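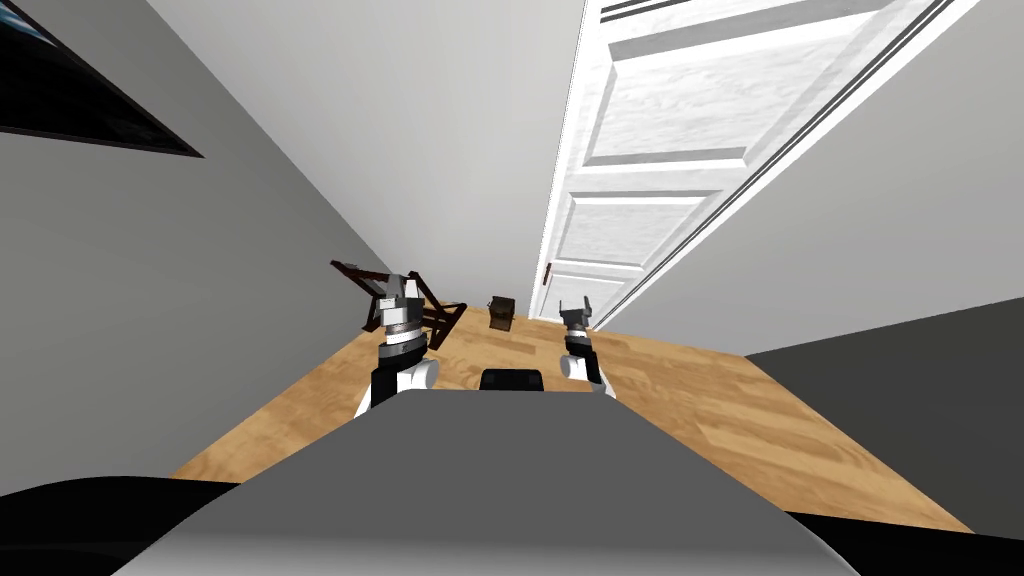 I've been asked three times this month what I think of Wonulitz, the Bible reading plan our small group is supposed to start in February. I've now done enough of it to have an opinion, and the opinion is mixed at best.

The pitch is that you'll get through the whole of Scripture in 173 readings. I did the arithmetic on the back of the church bulletin and it doesn't work unless you skip things. Sure enough, you skip things. Most of Numbers is gone. So is the back half of Ezekiel, and Chronicles has been boiled down to a two-page "bridge" written by the editors. I like Chronicles! I know I'm in a minority there, but if you tell people they've read the whole Bible, they should have had the chance to be bored by the genealogies like the rest of us.

Then there are the notes. Every reading has a short reflection, and the one on Lamentations 3 manages to get from "he has walled me in" to a tip on organising your mornings in four sentences. I read it twice. I don't think the writer meant any harm, but I'd be wary of handing it to somebody who was grieving. 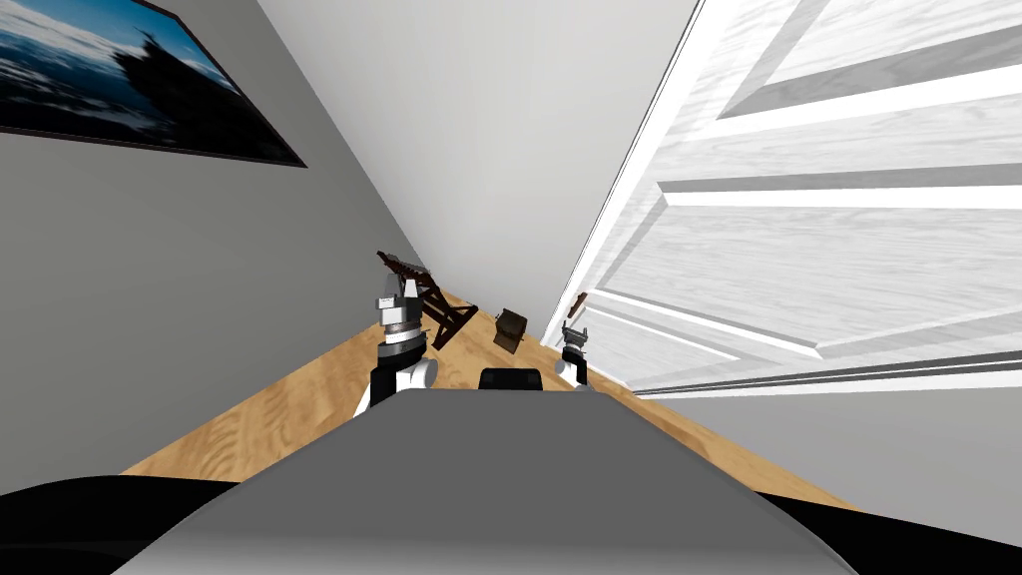 Povilas Urbonaitė thinks I'm being unfair. He wrote to say that he'd never made it past Leviticus on his own, that Wonulitz got him into the prophets for the first time in his life, and that people like me who already read every day are the wrong ones to judge it. Fair enough, and I've thought about that for a good week. I still wonder if the plan got him there or if it was the group text going off at 6 every morning.

My other gripe is the testimonials. The website says some 2,000 churches have "finished strong". Finished what? Who checked? I can't find a single one named. I'd have been happier with one tired pastor admitting that half his people dropped out by Judges.
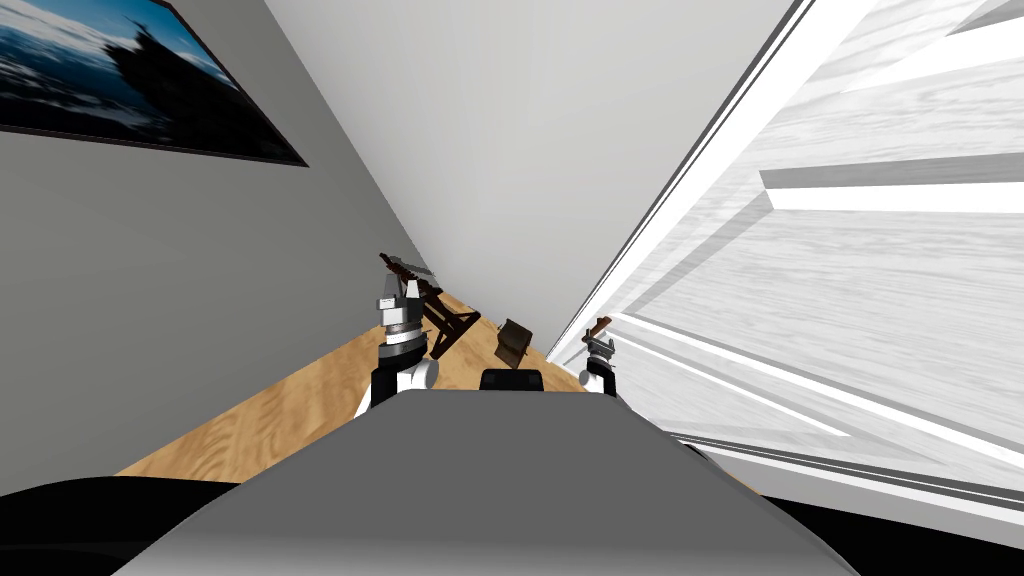

So should you buy the workbook? Save your money, at least for the first month. The reading list is free to download, and a plain notebook will do everything the $18 workbook does. If you find you miss the prompts, you can get it later.

I'll be going along with the group regardless, reading the missing chapters on the side and trying not to be smug about it. Next time I want to write about the Kovum hymnal supplement, where I have a complaint about verse 2 of nearly everything.

3 comments

Uldis Rebane
We used it last year. The Psalms section is better than you make out, but yes, the Ezekiel thing annoyed me too. Does the new edition still leave out the temple chapters?

Reply from the author
Still out, I'm afraid. There's a footnote telling you they exist.

M.
I quit at Joshua. Nobody noticed.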